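Subject: Re: [cell-care] Wrist camera offset on the simulated Franka cell
From: Ivar Solheim
Date: May 24, 2026

On the list, Yetunde Nwosu wrote:

> We took over the Wavthorpe cell in March and the wrist view
> has never agreed with the room cameras. Commanded straight
> down, the gripper lands short of wherever the wrist view
> says it should. Is there an order to fix things in, or do
> we just keep nudging numbers until it looks right?

There is an order. I have also nudged numbers until it looked right, and I can report that it looked right for one afternoon.

Start at the wrist. Open the fingers all the way and leave them there while you work on the camera mount. Both finger pads should be in view along with a decent piece of whatever lies beyond them. If you only get one finger, the mount is rotated, and no amount of arm calibration will save you. Ours at Cudora reads like this with the fingers spread, the right pad angled in, the left pointing up and the pivot screws low down:

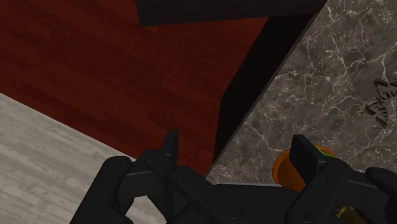
Yetunde again, from a later message: we had the rotation right, I think, but somebody saved the mount pose in the world frame instead of the flange frame, so it was only correct at the home position. Would that do it?

That would do it beautifully. Put the pose back in the flange frame before you touch anything else, then throw away every correction made since. I know it hurts. Somebody at Wavthorpe probably has a file called offsets_final with 31 lines in it, and each line is there to cancel the one before.

Next, the base. The arm model sits on its own dark platform, which is a separate asset from the counter, and the Vultum scene importer is happy to move one without telling the other. Check the platform height against the base flange first. Then bring the wrist down over the counter, in a spot where you can judge the gap by eye, and compare with the number you asked for. I use the tip of the black wireframe thing at the front of the counter, for no better reason than that it has a point.
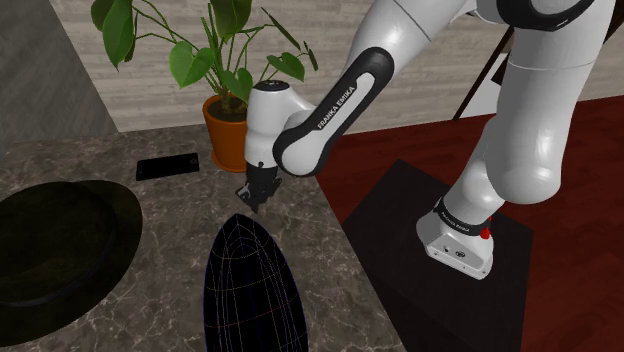

How far off can it be before you bother? We leave 3 millimeters alone and chase 8.

If you are chasing, run the same approach 20 times from different joint configurations and write down each miss. A miss that always goes the same way in the base frame is the platform. A miss that turns with the wrist is the camera. A miss that wanders is usually the joint damping somebody softened to make a demo look graceful, and you should put it back and say nothing.

Then the room cameras. Do these last, with the arm parked and the gripper hanging plumb, well clear of the counter. Yes, the background matters here. I line up on the door frame behind the arm, as the plant is all leaves and leaves are a terrible datum. I say this as someone who spent a morning calibrating to a leaf.

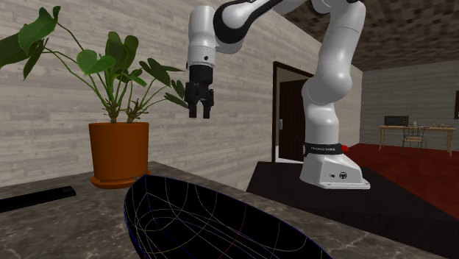 Fingers down and clear of the counter, base and door frame both in view.

Once both room cameras agree on the base flange, lock the scene and save it under a new name. Isah keeps a read-only copy of ours and won't tell me the password, and the cell has behaved much better for it.

Yetunde, if you send me your mount file (the original, please, without the corrections) I'll check the frame for you. I'd also like to see the platform entry from the importer log – it should be near the top, just under the warnings everybody scrolls past.

Ivar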